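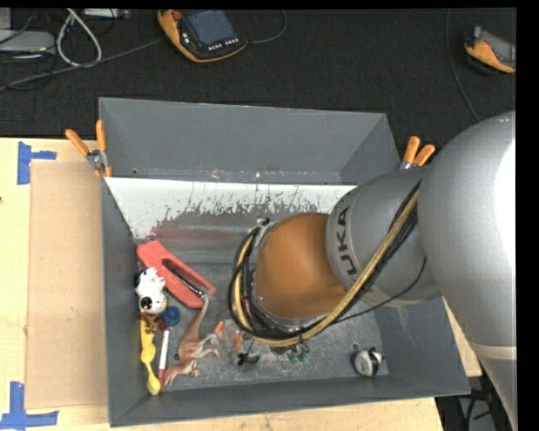
저는 집에 잡동사니 통이 하나쯤 있어야 한다고 믿는 사람이에요. 뚜껑도 없고 칸막이도 없고 라벨도 없는, 그냥 손에 잡히는 대로 던져 넣는 통이요. 공룡 옆에 보드마카가 누워 있고 그 옆에 작은 공이 굴러가 있고, 집게가 왜 거기 들어갔는지는 아무도 기억 못 하는 그런 통 말이에요. 요즘 이런 얘기를 하면 분위기가 좀 싸해지더라고요. 다들 정리에 진심이잖아요.

지난 2월에 저도 정리를 한번 제대로 해 보겠다고 마음먹은 적이 있어요. 다벤(Daven)이라는 데서 나온 서랍형 수납함을 두 개나 샀고요(두 개 사면 배송비가 빠진다길래요), 토요일 아침부터 거실 바닥에 애 장난감을 전부 쏟아 놓고 분류를 시작했어요. 공룡은 공룡끼리, 공은 공끼리, 필기구는 필기구끼리. 처음엔 엄청 신났어요! 그런데 60분쯤이면 끝날 줄 알았던 게 점심때가 지나도 안 끝나는 거예요. 몸통만 남은 뭔가, 어디서 떨어졌는지 모를 초록색 조각, 눈만 까만 하얀 인형 같은 것들이 자꾸 나오는데 얘네는 도대체 어느 서랍에 넣어야 하나요? 결국 서랍 하나에 '기타'라고 써 붙였고, 저녁이 되니까 그 '기타' 서랍이 제일 꽉 차 있었습니다. 잡동사니 통을 없애려다가 비싼 잡동사니 통을 산 셈이죠.

더 재미있었던 건 그다음이에요. 애가 장난감을 안 갖고 놀아요. 공룡 서랍을 열면 공룡만 있으니까 잠깐 보고 닫더라고요. 예전에는 통에 팔을 쑥 집어넣고 휘젓다가 공룡이랑 집게가 같이 딸려 나오면 공룡이 집게에 물렸다면서 한참을 떠들었거든요. 노란 장난감은 어느 날은 바나나였다가 어느 날은 잠수함이었고요. 저는 그게 애 머릿속에서만 나오는 얘기인 줄 알았는데, 반은 그 통이 해 준 거였나 봐요. 서로 상관없는 물건이 나란히 누워 있으면 사람은 자꾸 상관을 만들어 주고 싶어지니까요.

이 얘기를 마르첼라 치에르니라는 친구한테 했더니 저더러 게으름을 철학으로 포장하지 말래요. 맞는 말이라 할 말이 없었어요. 이 친구네는 작은 단추까지 색깔별로 병에 들어 있고, 저는 그 집에 갈 때마다 감탄하면서도 뭘 만지기가 무서워요. 그렇다고 그 친구가 틀렸다는 건 아니고요. 약이나 공구나 서류는 저도 자리를 정해 두고 삽니다. 급할 때 못 찾으면 곤란하니까요. 하지만 플라스틱 공룡을 급하게 찾을 일이 살면서 얼마나 있겠어요. (있긴 있어요. 잠자기 직전에요. 그래도 통이 하나면 뒤질 데도 한 군데잖아요.)

통은 뭘로 고르느냐. 이것도 제 고집이 좀 있는데, 저는 넓고 얕은 걸 좋아해요. 깊은 통은 밑바닥이 무덤이 돼요. 위에 있는 것만 꺼내 쓰고 아래 있는 건 이사할 때나 만나죠. 벽이 바깥으로 비스듬하게 벌어져 있으면 더 좋고요, 손이 편하게 들어가고 쏟아붓기도 쉬워요. 그리고 조금 긁혀도 마음 안 아픈 걸로 사세요. 저는 예쁜 라탄 바구니를 샀다가 마카 뚜껑이 열린 채로 들어가는 바람에 안쪽이 시뻘게져서 며칠을 속상해했어요. 지금 쓰는 건 쿠비체크라는 동네 중고 가게에서 데려온 낡은 통인데, 처음부터 흠집투성이라 아주 마음이 편합니다.

물론 규칙이 아예 없는 건 아니에요. 먹는 건 안 되고, 뾰족한 건 안 되고, 안 나오는 펜은 발견한 사람이 버리기. 그리고 통이 넘치면 그날은 애랑 같이 바닥에 쏟아 놓고 남길 걸 골라요. 솔직히 이 시간이 저는 제일 좋아요. 애는 제가 버리려던 걸 꼭 다시 집어넣고, 저는 못 본 척하다가 결국 같이 앉아서 놀고 있어요.

그래서 다벤 수납함은 어떻게 됐냐면, 하나는 양말이 들어갔고 하나는 마르첼라한테 줬어요. 벌써 단추가 들어 있대요. '기타' 라벨은 떼기가 귀찮아서 그냥 붙여서 줬는데, 그건 받자마자 떼더라고요.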